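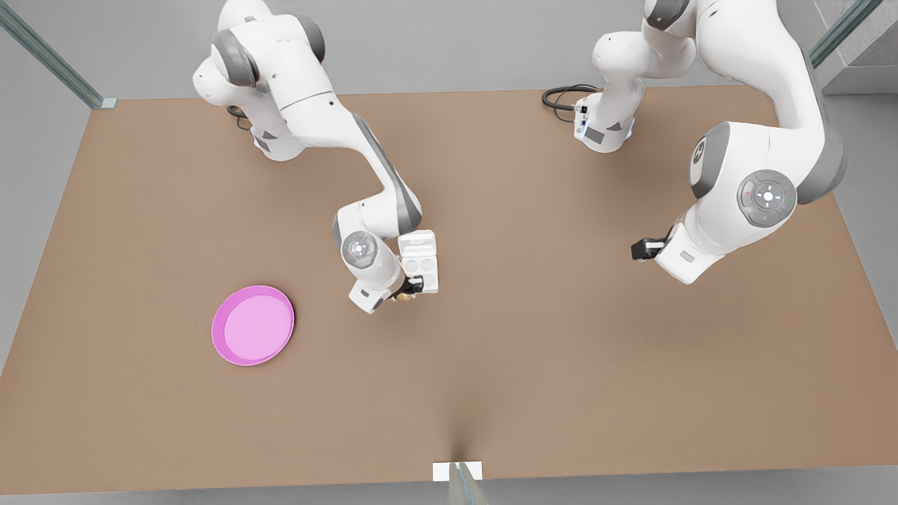
Unit 6: Surface Finish and Flatness of Work Surfaces

Reading for this unit: the Luslow notes on measurement, sections 2 and 3. Bring a calculator and the blank log sheet to the Friday class.

6.1 Terms

Flatness and roughness are separate properties and are measured separately. Flatness describes how far a whole surface departs from a plane. Roughness describes the small, closely spaced peaks and valleys left by cutting, sanding or coating. Waviness lies between the two: its spacing is wider than that of roughness but shorter than the full length of the part. A surface may be very smooth to the touch and still be badly out of flat -- a bent sheet of glass is the usual case.

The symbol Ra stands for the arithmetic mean of the height deviations from the mean line, taken over a stated length. It is quoted in micrometres. Ra says nothing about the shape of the profile. Two surfaces with the same Ra may behave quite differently under a coat of varnish or in sliding contact.

6.2 Matte and gloss

Light striking a very smooth surface leaves mostly in one direction, and the eye reads this as gloss. As roughness increases, the light is spread over a wider range of angles and the surface looks matte. Colour also seems to change. A glossy dark panel looks darker than a matte panel of the same pigment when the viewer stands clear of the reflection, as less scattered light reaches the eye.

Uneven tone on a plain surface should not be read as uneven colour without a check. Rotate the part through a half turn under the same lamp. If the darker region stays in the same place in the room, the cause is the lighting. If it moves with the part, the cause is in the material or the coating.

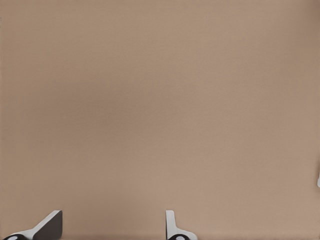
Genalyn Sarmiento objected that the half-turn test fails on brushed or grained stock, where the grain direction turns with the part and the tone shifts for that reason alone. The point is accepted. For grained stock, use a full turn in four steps and compare only the opposite positions.

6.3 Checking flatness with a straight edge

Clean the surface and the edge. Lay the straight edge along both diagonals, then along the length and the width. Try a feeler gauge in any gap and enter the largest leaf that passes. In the worked problem the panel is 405 mm long and a gap is found at mid-length on one diagonal only. This indicates twist or a local hollow. It does not indicate an even bow, which would show on both diagonals.

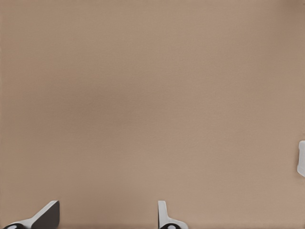 Fig. 3. Plain matte surface, tan, with slight variation in tone.

6.4 Sources of error

Temperature: a panel brought in from a cold store will move as it warms. Leave it in the room overnight.
Support: a thin panel sags under its own weight. State the support points in the log.
Dust: a single grain under the straight edge gives a false gap.

6.5 Problems

1. A panel has a low Ra and fails the flatness check. Name two possible causes.
2. Explain why Ra must be quoted with the length over which it was taken.
3. Sketch a profile with marked waviness and low roughness.

Hand in to Crisanto Fajardo.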